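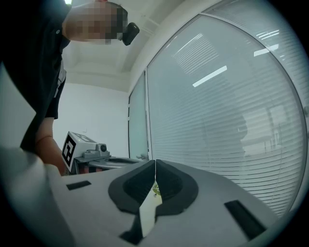 Workshop notebook: glass-front room, reflections and blinds

Dec 5, 2018
By Benedek Halász

Print | E-mail

Continuing from the August entry on the same room. The complaint then was that people at the table could see the ceiling lights in the glass partition and that the glass was tiring to face. Gus wanted film on it. I wanted to look at the blinds first, and that is what was done today.

Starting condition: blinds closed, strip lights on, door shut. With the slats closed the partition still gives a clear mirror image of the strip lights, long strip and short strips alike. The slats sit behind the glass as seen from the room, so closing them does nothing for a reflection that forms on the near face. It makes it slightly worse to look at, as there is now an even gray-white ground for the bright strips to stand out against. A person in the room also shows up faintly as a dark shape among the slats.

Checked the following.

Slat angle. Tried fully closed, half, and open. The position of the strips in the glass does not move, as expected. At half the eye has more behind the glass to settle on and the strips are less of a nuisance. Mavis disagreed and preferred closed, on the grounds that the open slats beat against the screen text when she moved her head. Both noted.

Lights. Switched the long strip off and left the shorter ones on. From a seat facing the glass this removes most of the annoyance. Table level drops enough that Nisha asked for it back on after a few minutes of reading drawings. A diffuser on the long strip is the obvious next thing. The Mukard clip-on is the only one I have found that fits the fitting without drilling, and the sample is due with the next order.

Seating. Turned the table so nobody faces the partition square on. No cost. The strips then fall outside the normal line of sight unless one looks up. The white back wall becomes the view for one side, with no reflections off it at all. Matte paint, leave it alone. If anyone suggests a gloss wipe-clean finish, refer them to this page.

Measurements for the film quote, in case it is still wanted: clear glass between the aluminum rails on the main panel is 1199 mm, taken at the bottom with the steel rule and again at eye height with the tape. The two agree. The door panel is narrower and should be quoted on its own line. I did not take the height; the tape would not stay hooked on the top rail. Needs a second person and the short ladder.

Note for whoever talks to the supplier: the Domach sheet describes their film as low-glare but gives the figure for transmitted light only. Ask for the reflected figure on the room side. Without it the quote is not worth comparing.

Door. The fitting near the bottom of the glass door panel was checked with a hex key while I was down there. One screw took a quarter turn, the others were tight. The door closes to the frame without touching. There is a thin line of grit along the track of the sill; vacuumed.

Ceiling. Gus raised moving the lights up into the recess so that the stepped molding would shield them from the seats. Sketched it on paper. The shielding angle works out at around 15 degrees with the existing fittings, which helps the far seats and does little for the near ones. I would not pay an electrician for that. Sketch is in the folder under the Najafi samples.

Todor asked whether the slats could simply be put on the room side. They could, but then the cord ends up where people lean chairs, and the slats will be bent by spring. The blinds in the old office went that way.

Left as follows: table turned, slats half open, all lights on. Label put on the switch for the long strip. Everyone using the room is to write a line in the book for the next 2 weeks saying where they sat and whether the glass bothered them.

To do
- Height of main panel and door panel (Gus, me)
- Reflected figure from Domach (Nisha)
- Fit diffuser sample when it comes, repeat from the same 4 seats
- Find the spare slats, last seen in the Katus box

Print this entry | E-mail this entry

Related entries
Glass-front room: first complaints and a sketch plan
Diffusers compared on the bench
Cleaning blind slats without taking them down
Paint samples, matte and eggshell, under strip light
Door closers: adjustment notes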